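Projects > Workshop builds > Interviews

Two arms, one rail: notes from a shared workshop build

7 July 2019

The cell takes up one end of a bench in the Hovport workshop, a members' space with a wood shop on the ground floor and an electronics room above it. Its builder, a maintenance technician by trade, started on it in February and works on it in the evenings. The project is called Sketano. Its stated purpose is to get two arms to sort and shelve canned goods without a person stepping in.

"Cans are a good test part," the builder said. "They are stiff, they are cheap, and the shape is known. If the arm can't pick up a can, the problem is in my setup."

The arms share an aluminum rail along the front edge of the floor. An earlier version had each arm on its own clamp plate, and the spacing between them changed every time someone leaned on the bench. Moving both bases to one rail fixed the spacing. It also meant that a single calibration could serve both arms, provided the mounting bolts stayed tight.

"I check them before each session. I marked the bolt heads with paint, so it takes a minute."

The floor is a reddish wood-grain board. The builder considered painting it flat gray and decided against it. The grain gives the cameras something to lock onto when there are no parts nearby, and the surface can be replaced when it gets too scratched. 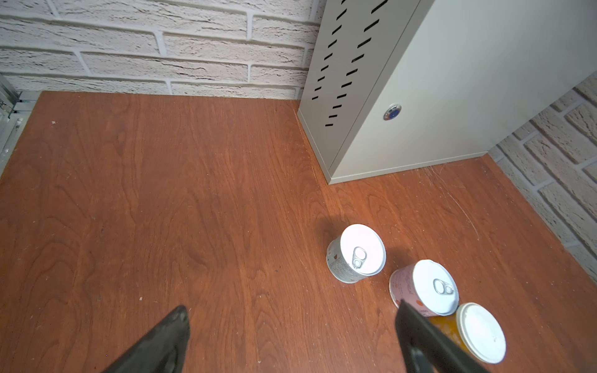

Wrist camera view, fingers open, with three cans and the cabinet in range.

Most of the work since spring has gone into the wrist cameras. Each one has to see its own fingers and the part at the same time, which puts it close to the gripper and at a steep angle. The first bracket, bought from a small supplier called Auer, held the camera too far back. The fingertips dropped out of view during the last stretch of the approach, and the arm was closing on an estimate.

"Two millimeters of error is fine on a wide part. On a can standing next to another can, you knock the neighbor over."

The replacement bracket was drawn and printed in the workshop. It went through several revisions, mainly to clear the cable sleeve. Cable routing came up often in the conversation. A sleeve that is too short pulls on the wrist at full reach, and one that is too long swings in front of the lens. The builder leaves a loop at the wrist, fixes the sleeve along the link, and then runs the arm through its full travel by hand before powering up.

Control is handled by Hurkavex, a program the builder wrote and keeps on the workshop server. It plans each arm separately and then checks the two paths against each other. Where they come closer than a set margin, one arm waits. The margin was 18 centimeters at first, which made the system slow, and handing a part from one gripper to the other was not possible at all.
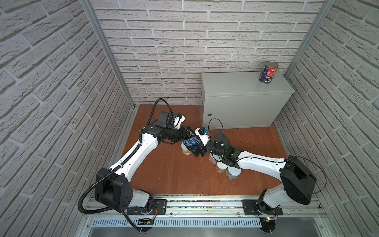
"The margin had to become something I could switch off in one small region," the builder said. "Near the middle of the floor, both grippers are allowed in together, at low speed. Everywhere else the old rule holds."

Low speed in that region means 15 percent of the normal rate. The builder would like to raise it but wants a longer run of clean logs first. The log so far covers almost 600 grasp attempts, including the failed ones. Failures are sorted by hand into a few groups: missed approach, slip after closing, contact with another can, and planner timeout. Slips were the largest group until the finger faces were reworked. Planner timeouts are now at the top.

Lighting caused a different sort of trouble. Metal lids reflect the shop lamps, and a pull-tab can break up the outline of a lid enough that the detector reports two objects. The white brick-pattern panels were put up on three sides to keep the background plain and to block movement from the rest of the shop.

"People walk past. Before the walls, the detector would find a can on somebody's jacket."

The metal cabinet at the back stands in for a shelf. Its top gives the arms a second working height, and its sides give the planner a fixed obstacle to go around. Reaching the top means a long extension toward the back wall, and the arm sags a little at that distance. A correction table handles most of the error. 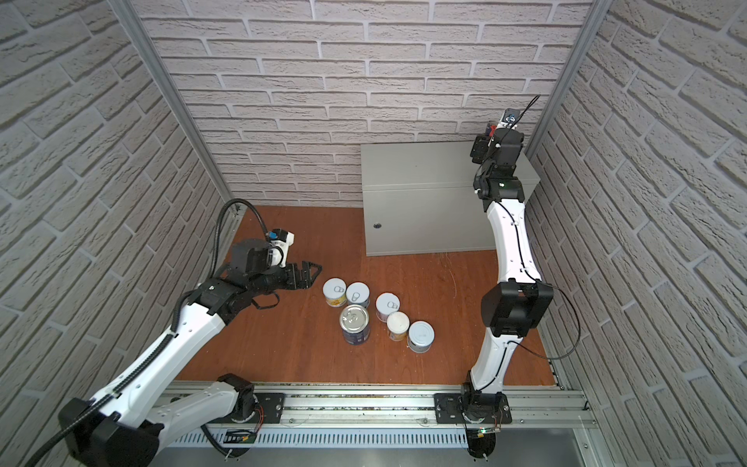 Left gripper beside the cluster of six cans; right arm extended over the cabinet.

Asked what a person starting a similar build should buy first, the builder named the rail and good corner posts, and then spare cable sleeve. Software could wait.

"I wrote code for weeks against a frame that flexed. All of those numbers had to be thrown out."

The next job is a second set of finger pads in a softer material. After that the builder plans to move the controller boards off the rail and into a closed box, with strain relief on every connector. Drawings for the current bracket are pinned up in the electronics room, and members can copy them.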